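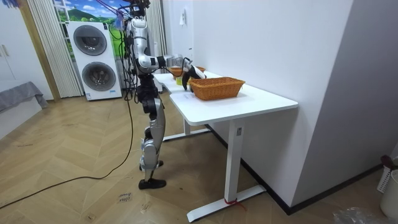 Hi Teresa,

Second report on the household examples, as promised, and I'm happy to say it's a fatter one than the first! When I last wrote we'd barely got past arguing over what counts as an example. Now we have 678 recorded episodes on the Zalbridge drive, and 491 of those passed review and went to the training side. I know you'd like those two numbers closer together. So would I, and I'll get to that.

First, how a session runs these days, because you asked on our call and I gave you a pretty garbled answer. Szu-yu Fung sets up the table and reads out the task, and Wai-kit or I drive the robot through it. A task is one sentence, something like "put the small thing in the basket." We've stopped writing long ones. With the long ones, every driver read them a little differently, and by review time we were scoring our own grammar. One sentence, one basket, a short list of things that can go in it, then the reset.

The reset is where the hours go. I'd planned on it being quick, and it just isn't. If the basket goes back in exactly the same place every time, the policy learns that place and nothing else (we found this out in January, and I sulked). If it goes back any old way, we end up with our own habits baked in, since people like putting things in the middle of a table. So Szu-yu now works off a printed list of positions that Faith Massawe generates for each session. It's slower, but the spread of start positions in the new batch looks a lot better than the old one, and Faith has plots if you want them.

Now for the rejected episodes. The biggest pile by far is hesitation. The driver gets the gripper near the basket, stops to think, wiggles a bit, then commits. To a person watching, that's fine. To the learner it's a lesson in stopping and wiggling, and it picks that up beautifully. We tried trimming the pauses out afterward, but the trimmed versions had little jumps in them and trained worse than leaving the episodes out. What has helped is practice runs with recording off – each driver now does 15 before we save anything. It feels like a lot when you're eager to get going. I'd still keep it.

The second pile is bad labels, which is on me. I let us use "basket," "bin" and "bowl" pretty loosely in the early sessions, and Faith had to go back through the whole lot. We have a word list now. It's taped up by the keyboard and I've been told off twice for ignoring it.

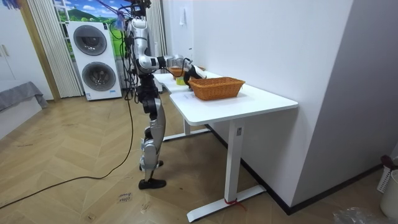

Wai-kit Lui thinks we should be keeping more of the failures, by the way. He'd save every missed grasp where the driver recovers and gets the thing in anyway, and tag it as a recovery, so the policy has some idea what to do after a miss. I was against it for weeks. Then he trained a small version with a handful of recoveries mixed in, and on the two-basket task it did noticeably less of that frozen hovering after a bad first try. It's one small run and I don't want to oversell it, but I'd like to set aside part of next month to do it properly.

Money and equipment, quickly. We're inside the budget. The one thing I'd move is the line for the second Flilari workstation. We don't need it yet, and I'd much prefer to spend that on more of Szu-yu's time, which is what's really limiting us. Could you let me know whether that needs a formal change request or whether an email does it? Last time with Neltetden an email was enough, but that was a different kind of grant.

Storage is okay for now. Hui-mei Chung moved the older raw recordings over to the Lau server and checked that they all open, so the main drive has room again.

Plans up to the next report: finish the one-basket set, start on two baskets with the object moved between them, run Wai-kit's recovery test at a decent size, and have a second reviewer score a slice of what I've already passed. I've been the only reviewer so far and I'm sure I've gotten softer as the day goes on (I went back over 4 I'd passed late one evening and would throw out three).

I'll send the episode sheet separately, as it's too wide to paste in here. The column marked "R" is reset list number, which I forgot to explain last time – sorry!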